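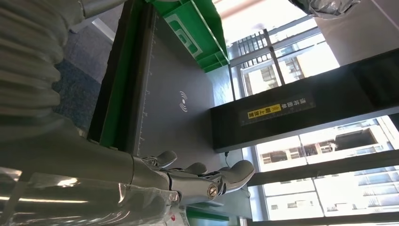 **Ticket 797: Hand stops mid-cycle on the demo cell, open day setup**

Status: closed, one follow-up open
Opened by: Renzo Villa
Site: Dovgate, upstairs demo room
Unit: single arm, three-finger hand, Omitz controller
Priority: high (visitors in August, first group at 10:00)

**Problem as reported**

Arm runs the crate-to-board routine for the visitor demo. After a few cycles the hand stops partway through closing and the controller drops to hold. Message is "finger 2 position timeout." Clearing the fault and pressing resume works for one or two more picks, then same thing. Did not happen at our shop before shipping.

Demo script calls for the arm to run unattended while the presenter talks, so we can't have somebody standing there pressing resume.

**What I tried before opening this**

- Power cycle of controller, arm and hand. No change.
- Reloaded the demo program from the USB copy. No change.
- Ran the hand by itself from the pendant, open and close, arm parked. 75 cycles, no fault.
- Ran the arm through the full path with the hand disabled. No fault.

So it only fails when both move together.

**Log**

08:10, Renzo
Checked hand firmware against the list Marchetti sent with the unit. Matches. Checked the payload setting, also matches.

08:25, Brellalus support
Please send the controller log and tell us which grip force the program uses. Also confirm whether the hand cable was rerouted during installation.

08:40, Renzo
Log uploaded. Grip force is the default. The cable was taken off for shipping and put back on here by the install crew. I wasn't present for that part.

08:55, Brellalus support
The log shows the timeout always comes at about the same point in the path, shortly after the wrist starts its turn toward the board. The hand stops answering for a moment and then comes back. That points to the cable or connector more than the finger. Please jog the wrist slowly through that part of the path with the hand powered and watch the status page for dropped messages.

09:15, Renzo
Done. Message counter is clean until the wrist gets near the end of its turn, then it starts dropping. Turn back and it recovers. Repeated it several times with the same result.

Powered down and opened the cover at the wrist. The hand connector was seated but the locking ring wasn't turned all the way. There was also very little slack in the cable, so the turn was pulling on the connector. Gave it more slack, pushed the connector home, turned the ring until it clicked, closed the cover.

09:30, Renzo
Jogged through the full turn again. No dropped messages. Started the demo program at reduced speed.

09:45, Brellalus support
Good. Please keep it at reduced speed for the first group if the script allows. When you have time, go into the hand settings and check the timeout value. The log shows it at 2 seconds, and the controller guide gives 3,000 ms for this hand. The shorter value isn't the cause but makes it fault sooner.

09:50, Renzo
Changed to 3,000. Saved to the controller and to the USB copy.

12:20, Renzo
Morning groups are done. No faults. Ran at reduced speed for the first one and normal speed after that. One visitor asked for the emergency stop to be shown, so we did that and restarted from home position. Came back without trouble.

16:40, Renzo
Afternoon finished, no faults. Message counter still clean.

**Cause**

Hand connector at the wrist not locked after reinstall, with too little slack in the cable. Timeout value was also lower than it should be.

**Fix**

Connector reseated and locked, cable slack corrected, timeout changed.

**Follow-up**

Marchetti to add "turn wrist to both limits with hand powered, check message counter" to the install sheet. The sheet we have stops at "connect hand." Leaving that item open until I get the new version.

The replacement cable that was offered isn't needed for now. If the counter shows drops again I'll reopen under this number.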